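Buscar en el repositorio
Trabajos > Ingeniería > Percepción y control > Skunach

Skunach: segmentación de acciones bimanuales en vídeo en primera persona

Memoria del proyecto de asignatura

El objetivo es obtener, a partir de vídeo grabado desde la cabeza, una secuencia de acciones que el planificador Imar pueda leer. Elegimos el manejo de un estuche de lentillas: los objetos son pequeños, hay piezas transparentes y las manos los tapan a menudo.
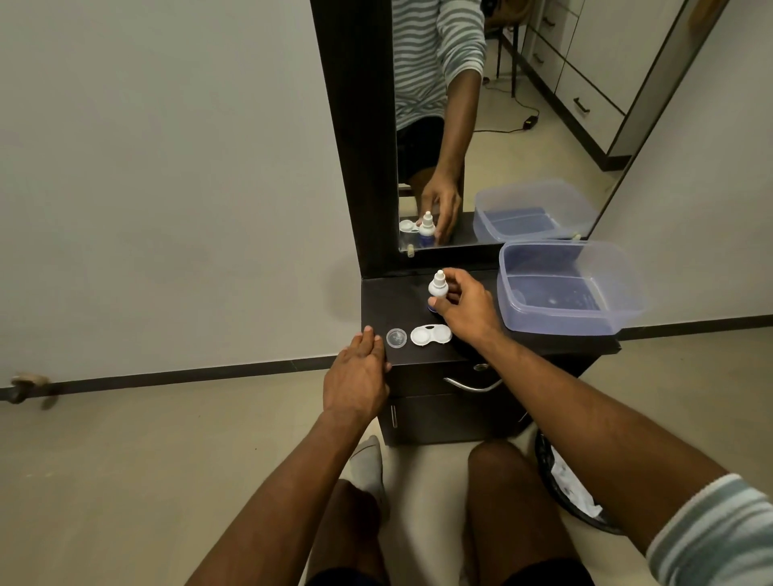 Última modificación: lun 19 de marzo

1. Datos

El conjunto tiene 1381 fragmentos etiquetados a mano. Cada etiqueta indica la mano, el verbo y el objeto. En el fotograma del frasco, la mano derecha lo sujeta en alto y la izquierda está apoyada en el borde del tocador; se anota "derecha: sostener frasco" e "izquierda: apoyo". La clase "apoyo" no existía en la primera versión, de diciembre, y el detector asignaba a esa mano el objeto más cercano.

2. Software

La cadena se ejecuta en Valdovinos, nuestro entorno de pruebas, y tiene cuatro módulos: detección de manos, detección de objetos, asociación mano-objeto y segmentación temporal. El entrenamiento se detuvo en 3000 iteraciones. El anotador, Dramuris, exporta directamente al formato de Imar.

3. El espejo

Las manos y los objetos aparecen también reflejados. Sin corregirlo, el módulo de asociación creaba cuatro manos. Añadimos una máscara poligonal del cristal, recalculada en cada fotograma a partir del marco oscuro. Falla cuando el marco queda muy recortado por el movimiento de la cabeza.

4. Acciones con las dos manos

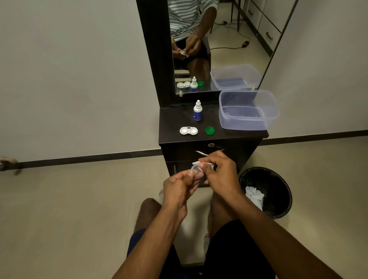

Figura 2. Las dos manos sobre un vasito transparente; la derecha sujeta una pieza blanca pequeña en el borde superior.

En estos casos un solo fotograma no permite distinguir "poner" de "quitar". El segmentador usa una ventana temporal y, si la confianza es baja, emite la etiqueta neutra "manipular". Imar la acepta, pero no actualiza el estado del objeto.

5. Pendiente

Los plásticos transparentes siguen siendo la clase con peores resultados. Falta probar la máscara con espejos sin marco y revisar las etiquetas de las tapas, que en Dramuris están repartidas entre 2 clases distintas.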